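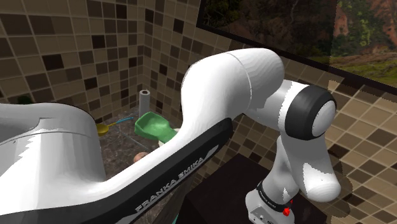 3 min read

Kalliopi Rallis has her boots on when I call, and she tells me straight off that she may have to run if the river gauge pings. It's January, a little after four in the afternoon, and it has been raining in Nevley since breakfast.

Rallis runs the flood adaptation grants for the Nevley valley, a pot of money for small jobs: raised sockets, rain gardens, a ditch put back where a ditch used to be. I'd expected to talk about sea walls (I always expect sea walls!) and we barely touched them.

"People hear adaptation and picture concrete," she says. "Most of what I sign off is mud and willow. Last round we had 116 applications and I think four of them mentioned concrete."

Out of those 116, they paid for 13. I ask if that hurts and she laughs for a good long while.

"It's awful. I know half these people. I buy bread from one of them. You send the letter and then you have to go in for a loaf."

The most you can get is $2,000, and I'll admit I thought that sounded tiny. She didn't mind me saying so. One of her favorites this year is a street called Vass, at the low end of town, where the neighbors pooled their grants and dug one long planted strip down the whole block instead of a bunch of little ones. Bianka Kerekes, who lives at the bottom, drew it up on the back of a seed catalog.

I got Kerekes on the phone the next morning and she was still a bit cross about the form. "Eleven pages for a trench," she told me. "My neighbor Ákos Csonka filled in the soil part and he's a piano tuner. But we got it dug, and I love it, I go out and look at it in my robe."

Back to Rallis, who wants the form cut down before the next round opens. She also wants renters to be able to apply without a landlord's signature, and that one is proving harder. "I've been asking for more than 10 months," she says. "I'm told it's with legal. I don't know what legal does with it."

So what would she do with twice the money? I figured she'd say more grants, but no, she'd hire somebody to go back and check on the old ones. "Gardens need weeding. Drains fill up with leaves. We're great at the ribbon and then we all go home."

Then her phone pings, and she's gone before I can say thanks.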